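Home Repair Help > Kitchen and Bath > Tile and Grout

Dark lines in grout behind counter came back after cleaning. Regrout, stain, or leave it?

Asked 9/26/20
Viewed 2,925 times

The kitchen alcove has white wall tile on three sides with a marble-pattern counter set between the walls. Grout is cement based, unsanded, joints a little under 1/8 inch. It was installed in January by the previous owner's contractor. The invoice lists the grout as Orlandini wall grout, color "light gray." The joints are now much darker than the sample stick that came with the paperwork.

What I have tried so far:

Warm water and dish soap, nylon brush. No change.
Oxygen bleach powder, 15 minutes, rinsed. Lighter for two days, then dark again.
Horkamum grout cleaner (the alkaline one, not the acid one), two passes. Same result as the oxygen bleach.

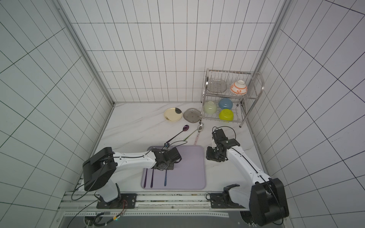
The darkening is even across all three walls, including high up where no water reaches. That makes me doubt it is mold or cooking grease. There is no sealer listed on the invoice. A drop of water placed on a joint soaks in within a few seconds.

Questions. Is this a color that can be brought back, or is the grout just that color once cured? If I have to redo it, can I go over the top or does the old grout need to come out? A local tile company quoted $567 to remove and replace all of it, which seems high for the area involved. I measured 42 square feet total.

2 answers

Answer 1 (accepted)
Score: 14

Even color over the whole installation, including the dry upper courses, points to the grout itself. Soiling is heaviest near the cooktop and sink and fades with height. Mold follows moisture and shows up as spots.

Cement grout cures darker or lighter than the sample depending on water in the mix, humidity during cure, and how wet the sponge was at washup. Less water and an early, nearly dry wipe gives a darker joint. The sample stick is molded plastic in most product lines and tells you what the pigment should look like under ideal conditions.

Your cleaner results fit this. Both products left some residue in the pores, the residue dried pale, and then it wore or wiped off. You did not clean anything, you temporarily filled it with salts.

Do a confirmation test before spending money. Pick a joint in a corner and scrape about 1/16 inch off the face with a utility knife. If the fresh material underneath matches the surface, the color runs through and no cleaner will change it. If it is clearly lighter underneath, the problem is at the surface and worth more cleaning effort.
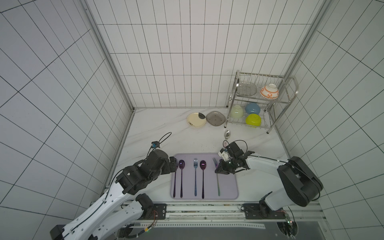 Assuming the color runs through, you have two workable options.

Option one is a grout colorant. These are pigmented epoxy or acrylic coatings brushed onto the joint and wiped off the tile face. Clernutus makes one in a light gray, and there are others. Glazed tile wipes clean easily. The joint has to be free of soap film and fully dry for 24 hours before you start. Work in sections of two or three square feet and wipe the tile before the coating skins over. It also seals the joint, so no separate sealer afterward. For 42 square feet one small bottle should be enough, and you should plan on most of a day.

Option two is removal and replacement. Going over the top does not hold. New cement grout needs depth, at least half the tile thickness and preferably two thirds, and a skim over the old joint will flake off within a year. For removal use an oscillating tool with a carbide grout blade, and keep it off the glaze. On joints under 1/8 inch check the blade width first — the standard ones are too wide and will chip the tile edges.

Do not regrout the inside corners or the line where the wall meets the counter. Those are movement joints and should be 100% silicone. If they currently have hard grout in them, cut it out regardless of what you decide about the rest.

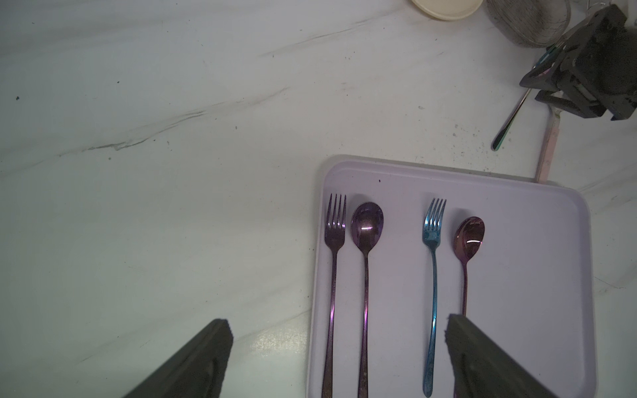

If there is real marble anywhere nearby, including the countertop, keep acid cleaners away from it. You said marble pattern, so it may be quartz or laminate, but confirm that before opening anything labeled for haze or efflorescence. Sulfamic and phosphoric products etch real marble in under a minute. Tape plastic sheet over the counter either way, as grout dust is abrasive and colorant is hard to get out of any surface that isn't glazed.

On price, $567 for 42 square feet is $13.50 per square foot. That is within the normal range where I work, given that narrow joints have to be removed slowly. Ask whether it includes the silicone.

Comment: Scraped two spots. Same dark gray all the way in. Going with the colorant. Thanks.

Comment: Do a test patch behind an appliance and give it a full day to dry before judging the color.

Answer 2
Score: 1

I had something like this in a bathroom and used the Tisow grout pen. Paid $290 for a guy to do the shower the first time and then just used pens after that. They work ok. The white one turned yellowish in one corner but that could be from the shampoo. You have to go over each line twice and the tip wears down on rough grout so buy more than you think.

Also try baking soda, it worked for my sister.

Comment: Pens are fine for touching up a few joints. Over 42 square feet the coverage will be uneven, and most of them are water based and wear off where the wall gets wiped often. Baking soda will not change pigment.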